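Re: Beds and dates for the group at Grutenel

On the list, a member from Driltville wrote:
> We will be 19 persons in February. Does the house have enough
> beds, and can we arrive before lunch?

Hello all,

I answer for the house in Grutenel. We have 17 beds in the main building and two more in the small room over the Henare barn, so your group fits exactly. The rooms are free from 10 in the morning. Please bring towels, but sheets are included in the price.
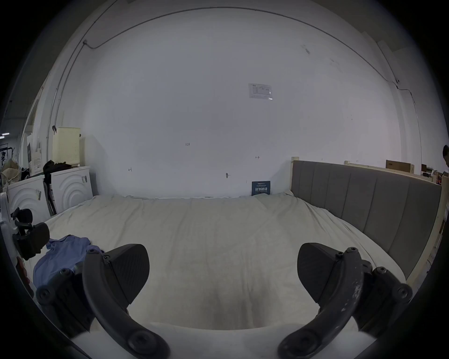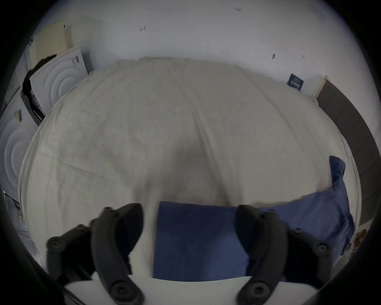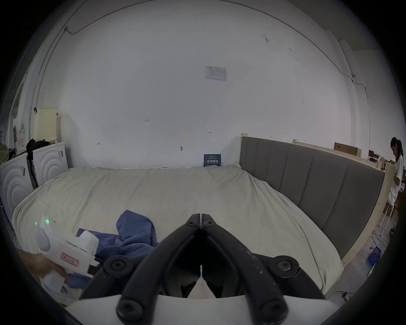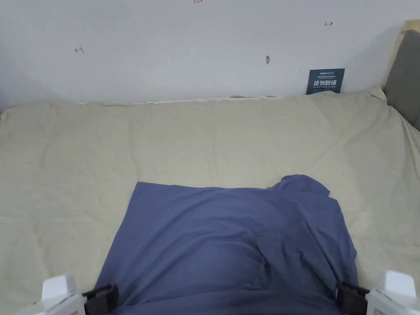
Bed with light-colored sheet

The bus from Erov stops at the bridge, and from there it is 14 minutes on foot, a little more with snow. If you come by car, please use the lower parking, the upper one is only for deliveries. Dinner can be ordered until noon of the same day. I also need to know if someone does not eat meat.

With kind regards,
the house at Grutenel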